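Yến Lục
2018-04-18

Print this page | E-mail this to a friend

1/ A long one tonight, friends, so put the kettle on. I want to talk about Sang Giáp and Định Diệp, who are still locked up in Ketberg for handing out leaflets at a cannery gate, and who have dropped out of the papers here completely since the trial.

2/ If you're new to my page (hello and welcome!), Sang and Định were helping cannery workers in Brotden ask for their unpaid overtime. They were arrested on the footpath outside the gate, and what they had on them was leaflets and a thermos. They got six years each, for "disturbing public order".

3/ I knew Sang a little, years ago, before I moved over here. We shared a desk at night school and he borrowed my good eraser for a whole winter, so I won't pretend to be neutral about him. He was a shy boy. When I heard he'd been speaking through a megaphone I had to sit down.
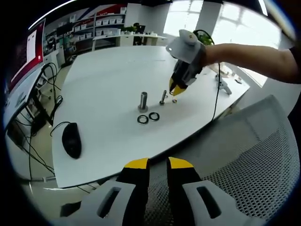

4/ Now the news, and some of it is hard. Định's sister got her visit at last, after being turned away at the gate in February with her bag already packed. He has lost a lot of weight. His back tooth still hasn't been seen to, and he has been asking for a dentist since before Christmas. She was given half an hour with him, with a guard at her elbow writing things down.

5/ Sang has been moved to the upper block, where they only get the yard in the mornings. We've had no reason for it from the prison. His mum thinks it was over the petition the inmates wrote about the drinking water – she says he'd have been the one with the neatest handwriting, and I can well believe it.

6/ And some better news, because there is some. Our own petition closed with 2,073 names on it! Haoran Xiong took it to the consulate with his father's old briefcase and his wedding tie, and they kept him standing at the counter for ages, but they stamped it, and a stamped copy is a thing they can't say they never got.
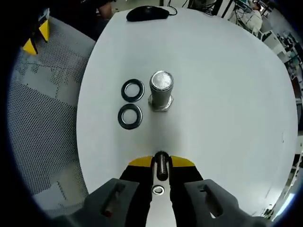 7/ People keep asking me whether letters get through. Some do. We sent 38 over the winter and Định told his sister he'd been handed a few of them, opened, with one page missing from the middle of somebody's story about a dog. He'd love to know how the dog got on, so if that was yours, please write again.

8/ A few things I've learned about writing to Ketberg, mostly from getting them wrong. Plain paper, blue or black ink, no stickers. Leave the charges and the government out of it. Tell them about your garden, your neighbours, the bus, what you're cooking. Put the full name on the envelope and on every page. Cards with glitter come straight back, and I'm sorry to everybody whose kids worked so hard on those.

9/ I do want to say something to the people who tell me this is far away and none of our business. The fish from that cannery is in our shops. I've stood in the aisle with a tin in my hand, on special, thinking of the women on the night shift who were paid for eight hours and worked eleven.
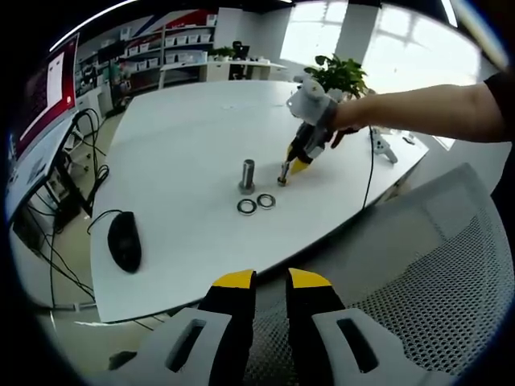
I'm not telling anyone what to put in their trolley, mind you. I grew up on tinned fish and rice and I know what a food budget looks like. But I did write to our local member, and then I wrote again when the first answer was a form letter about trade, and the second reply had a real person's signature and a phone number at the bottom. Please do the same if you've got ten minutes. Be polite, ask what's been raised about the two men, and ask when.

10/ Next letter night is the first week of May at Kiều, the noodle place on the Moston road, upstairs. Giang Cao is bringing the envelopes and will translate for anybody who'd like their letter to go in both languages. Come even if you've never written to a stranger in your life – I hadn't either, and my first one was mostly about the colour of my bathroom.

11/ Their appeal was meant to be heard last month and has been put off again with no new date. As soon as the lawyer tells the families anything, I'll post it here. Thank you for reading all this way down. Goodnight, and please share the first post so the whole thread goes with it.

Comments

maple_and_mud: The dog was mine! He's fine, he had the operation and he's fat again. Writing tonight.

Giang Cao: I'll have stamps too but bring your own if you can, the price went up.

R. in the valley: Signed the petition in the winter and never heard how it went, so thanks for this. Is there parking near Kiều?

Yến Lục: @R. in the valley behind the pharmacy, free after 6. Come hungry!

oldtimer_bev: We did this for my brother-in-law in the eighties and the letters mattered more to him than the food parcels did. Keep going, love.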